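Flirnia Packing Room: where we are at the end of May

Hi Itziar,

You asked for something short this time, and I'm going to fail at that again, sorry! There's just more to tell than there was in the last one, mostly about the big table.

When I wrote to you before, we had the room and we had the shelving and that was pretty much it. People were sorting tubes and flat boxes on whatever surface happened to be free, and orders were getting mixed up. Maximiliano had one go out to Herrero with half of somebody else's posters in it (they were very nice about it, and we paid the return postage out of the contingency line, which you'll see in the numbers below). So the table went to the top of the list.

We decided against the laminate top in the original budget. Tania got a quote for it and it came in at $268 just for the surface, before cutting, and we all looked at that and thought, no. What we did was cover the table in plain brown cardboard sheets and mark it out with dark blue tape, long strips going down the length of it and more strips going across, so the whole thing is now a grid of rectangles. One order per rectangle. If a sheet gets torn up or covered in marker we peel it off and lay a new one. I can't tell you how pleased I am with this. It took Telmo and me most of a Saturday, and the first three lines were crooked and had to come up again, but after that we got into a rhythm. 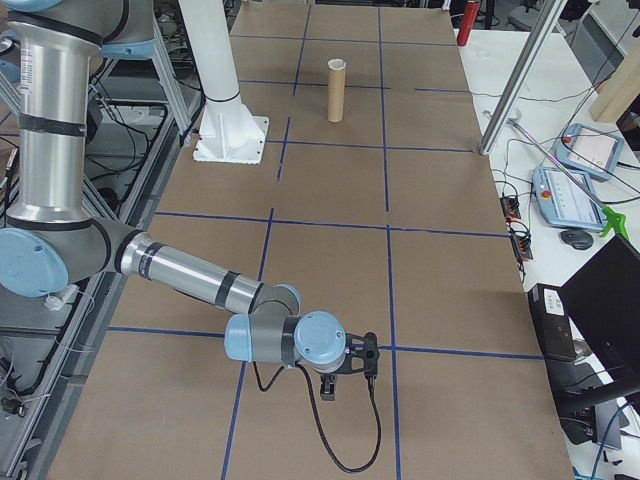
The big table with its cardboard cover and taped grid, and a tube standing in one of the far cells.

The tubes go upright, as you can tell. We had a long argument about that one. Andor wanted them lying down so they couldn't get knocked over, and he has a point, but lying down they roll across the lines and then you're back to guessing whose is whose. Standing up, a tube stays in its own rectangle and you can look down into the open end and check whether anything has been put in it yet. We've agreed to try it his way for the longest ones, the ones Granatico orders for their maps, as those really are tippy.

Things that still bug me about the table: the tape lifts at the edges where people lean on it, and I'd like the rectangles at the near end to be a bit bigger for the flat boxes. Neither costs much. We have 13 rolls of tape left, so I won't be asking you for tape for quite a while.

Other bits. The shelving is up and labeled. The labels are handwritten for now and Tania hates them, so she is making proper ones. The lighting over by the door is still bad. The electrician has been twice and says it needs a part, and I've asked him to put a date on it in writing. Fistley have started sending us their tube orders every week now instead of once a month, so we're up to roughly 70 orders in a normal week, and I'm glad the table was ready before that started.

Training went okay. We ran two short sessions on how an order moves through the room, and I think the second was a lot better than the first because we did it standing at the table and I stopped talking so much. Telmo wrote a one-page sheet that hangs by the shelves. If you want a copy I'll send it, it's clear and it has his terrible drawings on it.

On money: we're under on surfaces (see above), over on postage, and the lighting hasn't been billed. I'd like to move what we saved on the table top over to a second set of shelves, if that's allowed under the grant. I think it falls inside the same heading but I'd feel better hearing it from you. The shelves we want have a wait of 10 working days, so a yes or no before the middle of next month would help me a lot.

What's next: the longer-tube trial with Andor, bigger rectangles at the near end, Tania's labels, and chasing that electrician. Maximiliano also wants to redo the returns corner, which is currently a pile, and I've told him he can have it once the labels are finished.

Come by and see it if you're over this way! Mornings are best, the room gets busy after lunch. I'll send the spreadsheet separately once I've fixed the postage tab.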